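Jostport Seed Swap Is Back This April

We had 109 people through the door last year, which is a lot of muddy boots for one small hall, and I can't wait to do it all again!

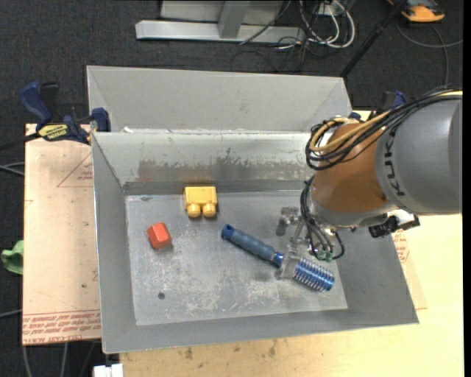 Doors open at 5 on Friday and we'll keep going until the tea runs out. Bring whatever you saved last fall: beans, squash, marigolds, that odd pepper your neighbor gave you. Envelopes are fine, jars are fine, a twist of newspaper is fine. Please write the name of the plant and the year on it, even if the name is "tall yellow thing by the gate" (I took home a packet marked just like that and it was the best sunflower I've ever grown).

Yuk-lan Tam is bringing her long beans again, and she has promised to show people how she ties them up with nothing but string and two poles. Gheorghița Surdu has around 12 kinds of tomato this time, including the pink one everybody was asking me about all summer. Get there early for that one!

No seeds to trade? Come anyway. There's always plenty left over, and Hafiz Sopacua will be at the back table with potting soil and paper pots so kids can start something and carry it home.

Parking on Bralham Road is tight, so walk or share a ride if you can. If you have a folding table to lend, call Suha Moussa before Friday noon. We're still two short.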